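Boletín de Drorach – Septiembre

Puertas abiertas en Zamudio: una mañana doblando toallas

El taller de Drorach en Zamudio abrió sus puertas a clientes, centros de formación y vecinos del parque empresarial. Pasaron por allí 269 personas entre las nueve y media y las dos, repartidas en grupos para que todo el mundo pudiera acercarse a las celdas. La que más preguntas recibió fue la de manipulación de textiles, con dos brazos que trabajan sobre una misma mesa de madera.

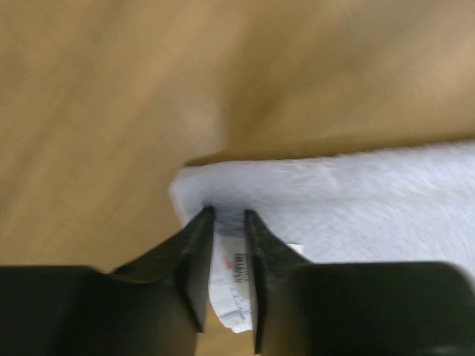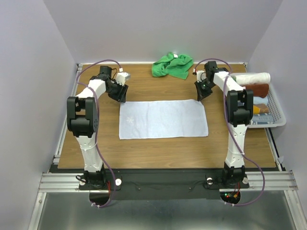
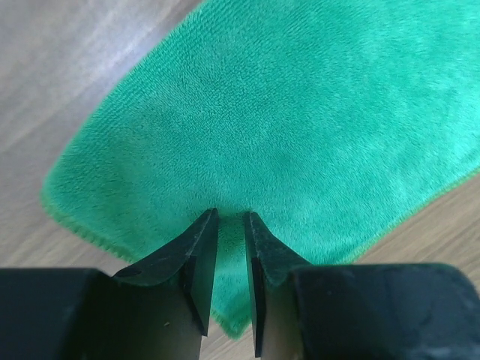

Para Ea Hjaltadóttir, que la pieza sea blanda lo cambia todo: una caja mantiene su forma cuando se la coge y una toalla la pierde en cuanto se la toca. Lo explicó delante del primer grupo y volvió a explicarlo, con otras palabras, en cada pase. «Con una pieza rígida calculas el agarre una vez. Con tela tienes que volver a mirar después de cada movimiento», dijo.

La demostración se organizó en pases de 33 minutos. La primera parte estaba dedicada a los movimientos básicos: localizar un borde, cerrar los dedos sobre la tela, levantarla y extenderla. La segunda era el doblado propiamente dicho, con los dos brazos coordinados. Entre un pase y otro se dejaba un rato para preguntas y para que los asistentes vieran la celda desde el lateral, sin entrar en la zona de trabajo.

Varios visitantes venían de lavanderías industriales y llegaron con dudas muy concretas. La más repetida fue la velocidad. La respuesta del equipo fue que, hoy por hoy, una persona con práctica dobla bastante más deprisa, y que la celda de Zamudio está pensada para ensayar métodos y no para producir. También se preguntó por las etiquetas, que en una lavandería son un incordio conocido: sobresalen, se doblan y pueden confundirse con una esquina. En la imagen tomada sobre la toalla blanca se ve una justo entre las puntas de los dedos. El equipo comentó que distinguir la etiqueta del borde es una de las tareas en las que más horas se han invertido este año.

Otra cuestión que salió a menudo fue la de los colores y los tejidos. En los ensayos se alternan tonos claros y oscuros, lisos y estampados, de rizo y de microfibra. Cada material se comporta de una manera. El rizo grueso hace pliegues redondeados que cuesta aplanar; la microfibra es más fina y a veces los dedos cogen dos capas en lugar de una. Con las prendas claras hay además un problema de luz, porque los pliegues apenas hacen sombra y las cámaras tienen menos información con la que trabajar.

Precisamente sobre las cámaras hubo una charla breve a las once y media, a cargo de Gemechu Derese. Explicó que se combinan vistas tomadas desde la muñeca de los brazos con otra que abarca la mesa desde arriba. La vista general sirve para saber dónde está cada cosa y cómo ha quedado la toalla; las de muñeca, para los últimos centímetros antes de cerrar los dedos. Derese reconoció que las imágenes de muñeca salen movidas cuando el brazo va rápido y que eso obliga a buscar un equilibrio entre velocidad y nitidez – una discusión que en el taller sigue abierta.

La charla terminó con unos datos sobre el trabajo acumulado. El equipo ha registrado hasta ahora 2000 ensayos de doblado completos, contando los fallidos, que también se guardan. De ellos se seleccionan los que sirven para ajustar el sistema. Los errores más habituales son los de siempre: un agarre que se suelta a mitad de camino, una esquina que se queda debajo y una toalla que acaba doblada en diagonal.

En la sala contigua, la empresa Stelow presentó el programa de planificación con el que se preparan los turnos de ensayo. Fue una presentación corta y más técnica, dirigida sobre todo a los centros de formación. Asistieron dos grupos de ciclos de automatización, y de ahí salió la propuesta de organizar prácticas en el taller durante el curso. Se ofrecerán 5 plazas. Las condiciones se enviarán directamente a los centros.

No todo fue según lo previsto. El pase de las doce empezó tarde por un problema con la megafonía y hubo que acortar las preguntas. Además, el aparcamiento se quedó pequeño desde primera hora; para la próxima edición se pedirá permiso para usar la explanada de la parte de atrás. Algunos asistentes echaron en falta documentación en papel. El resumen de la demostración está ya disponible en recepción y se puede solicitar también por correo.

La siguiente parada será Lestdale, donde Drorach participará en unas jornadas sobre automatización de servicios. Allí se mostrará solo la parte de agarre, con una mesa más pequeña, y el equipo aprovechará para visitar dos lavanderías que se han ofrecido a ceder textiles usados. El interés de trabajar con material usado es que está desgastado, encogido y con los bordes menos regulares que el nuevo.

Quienes se quedaron sin plaza en los pases de Zamudio pueden apuntarse a la lista para la visita de primavera. Los grupos de más de diez personas deben indicarlo al hacer la reserva. En la zona de taller es obligatorio el calzado cerrado.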